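**Umik compares finger sets for its hand-held gripper**

February 9, 2023

The small automation firm Umik has started to compare finger sets for its hand-held gripper, and the first part of the work is being done on ordinary desk objects. The firm wants to choose one set before it orders a larger quantity from its supplier, Mac Carthaigh.

Mairéad Daly, who leads the trials, explained that the soft ribbed fingers in purple are the first candidate. They bend around the object when pressure is applied, and a dark pad on the inner side gives the friction. The second candidate, from the company Gemix, is a stiffer finger in grey rubber. It will go through the same programme later in February.

"We had many opinions in the office about which one is better, but we had no numbers," Daly said. "So we decided to make the test very plain and to repeat it many times."

The trials take place on a wooden table in the corridor of the building, where the light comes from the ceiling and there is a large dark window. Daly preferred it to the laboratory bench because the background is busier and the surface of the table is glossy, and both things can disturb the camera on the tool. A black computer mouse is the first object on the programme.
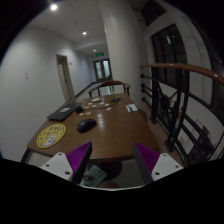

## How the test is done

The operator holds the tool by hand and brings the open fingers over the mouse, closes them, lifts, and puts the mouse down at another place. The camera records every attempt from the same position above the fingers. For each finger set the firm plans 100 attempts with the mouse and 60 with each of the smaller objects, which will be added afterwards.

Faisal Ghauri is responsible for the controller. According to him, a mouse is more difficult than it seems to be. The shell is smooth and rounded, and the two sides are not parallel, so a stiff finger can touch it at only one small point. If the fingers close too low, they rub against the surface underneath. A mouse pad makes this worse, as it can move together with the object.

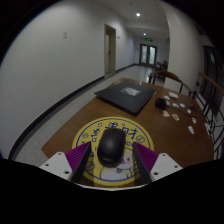
Ghauri also changed the closing speed between the series. At the fastest setting the fingers sometimes pushed the mouse aside before both pads had contact. He has now reduced the speed for the last part of the closing movement, and the same values will be used for the Gemix fingers, so that the comparison stays fair.

The wear of the fingers is the other question. Mac Carthaigh says that the purple set can be used for up to 3000 closings before the ribs lose their shape. Umik will check this on a separate stand, which Yareli Solís is building at the moment. She asked for five spare pairs and has received them already.

Changing a pair is done with a screwdriver, and Solís would like to see a faster solution. The mounting plates are fixed with screws, and she finds the work slow when the sets must be exchanged often during the day. A new plate has been drawn but it is not ordered yet.

In the trials an attempt is counted as good only when the mouse stays between the two fingers during the complete lift and does not turn in the grip.

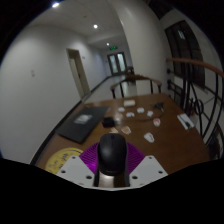
**Will the results be available outside the firm?**

Umik will publish the table of attempts and the controller settings when both finger sets are finished. The recordings will stay inside the firm for now.

The software for sorting the recordings, called Pestis, is maintained by Noreen Carroll. She is preparing a version in which good and failed attempts can be marked directly after each series. Persons who want to receive the results can write to the Umik office and ask for the trial list.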